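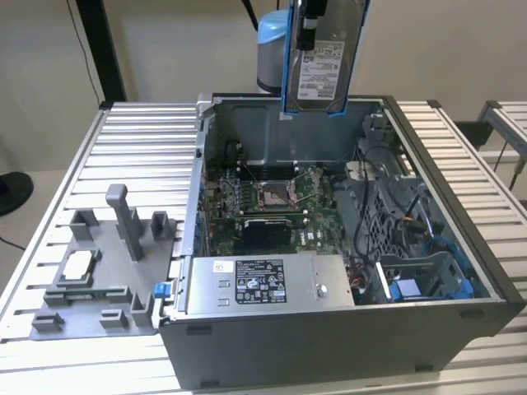
Stamatia Manolakis wrote in after my last post to ask why a robot needs a written procedure at all, given that it does the same thing every time. Fair question. It does the same thing every time, including the wrong thing, and it will do the wrong thing 480 times before lunch if you let it.

So we have rules at Eltadgate now. There were 15 of them until Gaspard Huet pointed out that six were the same rule in different moods, and we are down to 9. Pulling a hard drive is the job that wrote most of them. Grip the carrier, never the bare drive. Lift straight, no twisting. Stop if the force reading climbs, and stop means stop — a person walks over and looks before anyone presses resume.

My favorite is number four, which says every part has one place to go and the arm may not put it anywhere else. It sounds fussy. I once spent more than 2 hours on a Friday matching drives to machines by serial number, and I have been fussy ever since.

Stamatia also wanted to know if the rules apply to people. They do, on paper. Gaspard still sets memory sticks down on top of his lunch box, and I have yet to find the wording that will stop him.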